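Zilance Handheld Gripper Pair
Tracked hand grippers for recording two-handed tasks — sold as a set of 2

I've been using the Zilance pair for small household jobs lately, and soap has become my favourite test. A round cream bar, a yellow dish with drainage ridges and a clear plastic lid or tray make a surprisingly good workout for both hands! 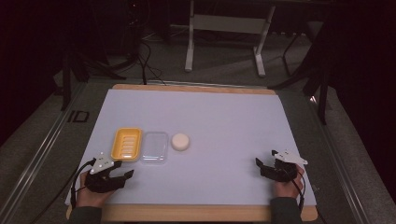 What you get
Left and right grippers in black, each with two fingers, plus a white triangular marker plate for the top of each one. The cables come in the box, and so does a padded case from Josberg that I like more than I expected to (the foam is cut so the plates can stay on). Price is $288 for the pair.

How they feel
Light enough that I can do a full morning of recording and still want to cook dinner. You squeeze to close, relax to open, and the fingers follow you nicely. Round things take a bit of practice — come in from the side and keep your wrist low. Clear plastic is harder on me than on the gripper, as I keep losing the edge of it against a white tabletop.

Setting up
Give yourself space for the cables to drop off each side of the table. Mine used to meet in the middle and I'd spend half my time untangling. Long sleeves are fine so long as they stay behind the grip. The Prallell software finds both plates once you've done the calibration wave, and I get through some 100 takes before I bother doing it again.

What I'd change
I'd love a longer cable on the right-hand unit, and a grey or coloured finger option for dark objects. The Yazıcı soft finger tips fit too, sold separately, and they're worth the extra if you handle anything slippery.

Colour: black with white plates
Warranty: 2 years
Next batch ships: Sat 28 December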